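FOR IMMEDIATE RELEASE

Trevudby opens its doors to anyone with a tired piece of furniture

Hi, I'm Liette Leclerc, and I run Trevudby, the furniture repair shop on the old bakery block. I've never written a press release before (Annick Kennedy, who handles our bookings, told me to just write the way I talk), so here goes. This July we're starting the Second Coat Sessions, a run of evening workshops where you bring in a piece you've stopped loving and learn to fix it yourself!

We've wanted to do this for ages. People come in with a dresser from their grandmother or a nightstand off the curb, they ask what a repair costs, and half the time I end up telling them how to do it at home for the price of some glue and a few clamps. I like those conversations more than I like invoicing, so we cleared out the back workshop and put in four benches.

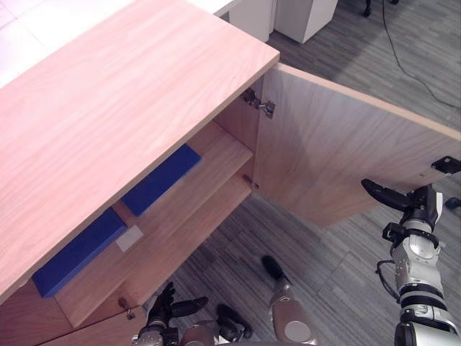 Cabinets are what we get asked about most, so the first session is all cabinets. Dindo Navarro will be teaching it, and he has strong feelings about hinges. You'll learn how to take a door off and hang it again, how to stop a sag, how to fill old screw holes so the new screws bite. He'll also spend a good while on edges. A pale wood door with a narrow, lighter strip of banding along the top is a good kind to practice on, and so is a top with long grain lines like that one, where you learn pretty fast to sand along the streaks and never across them. Bring your own handles if you want to swap them. We have a drawer full of odd ones too, and you're welcome to dig.

After that comes chairs with Sylvie Boychuk, who has re-glued more wobbly legs than the rest of us put together – then a session on oil and wax finishes, which I'm teaching myself and am a little nervous about.

Sessions start at 6:30 in the evening and last two hours. There's tea, and Annick bakes when she's in the mood. The price is $35, with glue, sandpaper and finish included. Kids over 12 can come with a grown-up.

"I brought in a bookcase I was ready to throw out, and now it's in my front hall," says Kendra Fortin, who joined our trial evening in the spring. Her bookcase is green now. Very green. I love it.

To save a spot, stop by the shop or call and ask for Annick. Reporters are welcome at any session – please wear shoes you don't mind getting wax on.

Contact: Annick Kennedy, bookings, Trevudby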